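Come and teach our robot arm a few things

Hello! I'm Ngaio Treloar and I look after the teaching sessions at Lukau, up on the first floor of the Gillton building in Plellorgate. I'm after people who fancy spending a couple of hours steering a robot arm by remote control, so that it has good examples of everyday jobs to learn from.

You don't need any background in this at all. My best operator in February was a retired piano tuner (she was so patient with it!). You sit at a desk, hold the hand controller, and do the same small task again and again: stirring, stacking, putting a thing into another thing. Some goes will be messy and we keep those too.

Sessions last 2 hours with a proper tea break, and I'd like you to come to 4 of them if you can. We pay £43 a session, straight into your bank. You need to be over 18 and happy sitting at a screen. Left-handers very welcome, we're short of you.

The first job on the list is the straw and cup one, which sounds easy until you've got a wrist that isn't yours on the end of it. 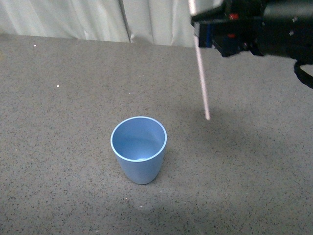 Straw-and-cup task: rod in the gripper, cup still to reach.

I've got 6 places in this round, all using our Zhuravel controller. Drop me a line by April 28, 2026 with your name and which mornings or evenings suit you, and I'll ring you back for a chat.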